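Check the Fingers Before You Touch the Model

When a simulated picking cell starts missing, the usual response is to retrain. I think that is the wrong first step, and our Sternik cell is my evidence.

The cell is plain: a two-finger gripper, a wrist camera looking down past the fingers, and a library of scanned objects dropped onto textured ground. In September the success rate fell over one weekend. The log showed 741 failed grasps out of 3,067 attempts. Two people wanted more training data. I asked for a day to look at the setup, and got it.

The camera mount was off

The camera offset in the Gostance config file had been edited by hand and saved with the wrong sign on one rotation. The fingers still showed up in the view, so no alarm was raised. They simply closed to one side of the target. Correcting the value took a minute. Finding it took most of Monday.

My argument is that this check belongs at the start of every run. We keep a reference render with the gripper fully open and compare the fingertip edges against it. If they have moved, the run stops. It is dull work -- and cheaper than a week of training on bad geometry.

Backgrounds deserve a maintenance schedule

The Zerkness texture pack has 63 surfaces, and 18 of them are stone. People treat these as decoration. I treat them as parts that can be wrong for the job. A dark moth-like insect with pale markings on brown veined stone is a hard target: the legs or antennae on one side hardly separate from the pattern, and the wing outline is ragged to begin with. Such pairings should stay in the set, but they should be tagged, so that a miss on one is not filed with the misses caused by a bad mount.

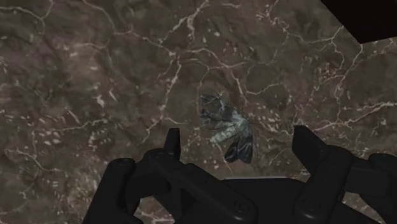 What I would change

Write the offsets to a locked file. Log the texture name with each attempt. Run the fingertip comparison before the first grasp, and again after any edit to the Miettinen gripper model, including edits that only touch its color. Retrain when all of that comes back clean.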